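The Case for a Dark Table

By Shu-fen Hsieh

November 26, 2020

80 shares | 2 comments

Most advice on fitting out a small worktable begins with light. Paint the walls white, choose a white top, put a lamp over it. I followed that advice for years and I now think it is wrong for one large class of work, namely any work in which small objects have to be seen, told apart and picked up. For that work the top should be dark grey and matte, and whatever stands behind it should be black.

The argument rests on edges. An object is found by its outline, and the outline depends on the difference between the object and what lies next to it. Household things are mostly pale. Cups, trays, lids, packaging and cutlery handles run from white through cream to the lighter pastels, and on a white laminate they lose their borders. The usual remedy is more light, which flattens the shadows that were doing what little work was being done.

Translucent plastic is the hardest test. On a white top a translucent cup takes on the colour of the table and is reduced to a faint ring. Put the same cup on dark grey and the rim reads as a full circle, with the base showing lighter inside it.

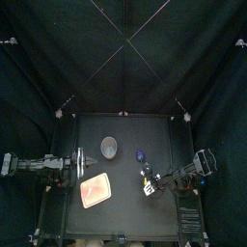

Translucent cup, round-cornered tray and a glossy purple-and-blue egg shape on a dark grey matte top.

The tray is the easy case: cream at the rim, pinkish-orange inside, legible on almost anything except a cream table. The egg is more instructive. It is glossy and fairly deep in colour, so one might expect a dark top to swallow it. In my experience such pieces hold up well, as the gloss supplies a highlight and the highlight gives the form. A dark object with a dull finish is another matter, and I concede it. Anyone who sorts black rubber washers should ignore this essay.

Matte is as important as dark. I tried the Farivham top, a well-made thing in polished black, and sent it back within the month. Every lamp in the room appeared in it twice — once as a lamp and once as a smear. The Tindby in dark grey costs less and does the job. A raised border is also worth having, provided it is low. It stops round things leaving the table and it costs nothing in reach.

As for the backdrop, people resist black cloth because it makes a corner look like a puppet theatre. It does. It also removes the bookcase, the radiator and the washing from the field of view, and the eye stops sampling them. My own cloth hangs 1,435 mm wide behind a top 600 mm deep. I have never ironed it. Folds in black fabric catch a little light along the creases, and that small variation does no harm.

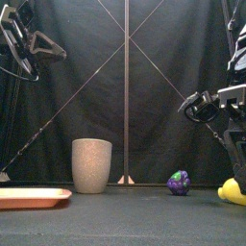 What does deserve attention is the structure. Cloth is light but it pulls on whatever holds it, and a tall frame on slim poles will lean sooner or later. Crossed diagonals are the correct answer. Two thin cords in an X weigh next to nothing and resist racking better than a thicker pole would. The objection that they are ugly is true and irrelevant, and pale cord is preferable to black for the plain reason that one can see it before walking into it. The same goes for feet and clips. Catalogues such as Jumeo sell these in black to match the cloth, and I buy the pale ones.

There is a cost. Dust shows on dark grey within a day, and crumbs show at once. I used to count this against it. I now wipe the table every evening, which I should have been doing on the white one, where the dirt was equally present and merely better hidden. A room with a dark table also needs a better lamp, and the Bodnár I use draws more power than I would like. It will be replaced in December if the price comes down.

White tops remain sensible for flour, for paper and for anyone who dislikes wiping. Kitchens will stay pale and I have no quarrel with that.

2 comments

Po-yen Chiu
Agree on matte, not on the black cloth. Mid-grey gives enough contrast and you can still find a dropped screwdriver with a black handle. Mine is always the black handle.

benchtop_k
What did you fix the top ends of the cords to? I tied mine round the pole and they slide down.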